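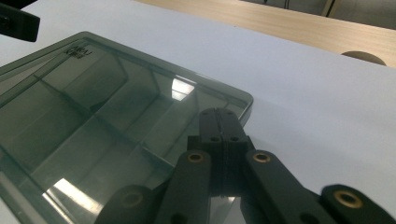
Ranger les livres et cahiers d'activités des enfants sans y passer ses soirées

Chez nous ça déborde depuis la maternelle, et ma collègue Songül Başaran, qui a fait l'école à la maison pour ses trois grands, m'a refilé pas mal de ses combines. J'en ai gardé quelques-unes, les voilà en vrac !

Les manuels d'occasion
Je gomme tout dès l'arrivée, avec une gomme blanche bien propre (la rose laisse des traces, j'ai massacré un livre de lecture comme ça). Pour les étiquettes qui collent, un coup de sèche-cheveux tiède et on tire tout doucement par un coin. Si la couverture est plastifiée, une goutte d'huile de tournesol enlève le reste. Sur du papier nu, surtout pas d'huile, ça tache pour toujours.

Les couvertures qui se décollent
Colle blanche vinylique, posée au pinceau fin dans la charnière, puis une feuille de papier cuisson de chaque côté et une nuit sous le gros dictionnaire. J'ai essayé la colle forte une fois : le dos est devenu raide et il a cassé à la première lecture.

Les fiches et les cartes d'images
Je les imprime sur du papier 200 g, c'est assez rigide pour des mains de quatre ans et ça passe encore dans mon imprimante. Je range par thème, 32 cartes maximum par paquet, sinon personne ne les ressort. L'élastique finit par marquer les bords, alors je préfère une bande de papier fermée au scotch.

Le tableau des petites règles de la maison
On l'a écrit avec les enfants en octobre, au feutre effaçable, sur une feuille glissée dans une pochette plastique. Des phrases courtes, « on marche dans le couloir » par exemple. Quand le feutre s'incruste, on repasse dessus avec le même feutre et on essuie tout de suite, ça part très bien.

Les pages gondolées
Un buvard entre les pages, on change le buvard matin et soir, et on presse sous une pile de livres. Comptez trois jours, parfois plus pour les albums épais.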